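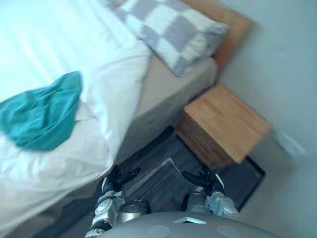
Bedrooms are go at Talcombe

Filed under: Lab News / Home Robots

We've started on bedrooms! After a long stretch of kitchen work, the Talcombe project has moved down the hall, and the first 283 examples of bed-making and tidying are already in the training set.

Every example is a person driving both arms through a chore from start to finish, with the head view and the joint positions saved together. Carola Haberkorn, who runs the sessions, likes a rumpled duvet best. Cloth never lies the same way twice, and that's exactly the kind of variety the model is hungry for (we've never been so happy to see an unmade bed).

Operators work in 90 minute shifts with 2 people swapping over. Fumbled grasps stay in, as long as the operator recovers and finishes the job. Next we'll be collecting in the Drarcombe apartment, with different bedding and different lamps, and we hope to have a first trained policy to show you in August.

Want a turn at the controls? Write to Carola and she'll find you a slot.

We use cookies to remember your newsletter settings. Accept / Manage

Comments (3)

bakness_fan: Pillowcases next, please! Those defeat me too.

R. Karagiannis: Do you keep the failed runs anywhere? I'd love to see them.

mittens: Signed up for a shift, can't wait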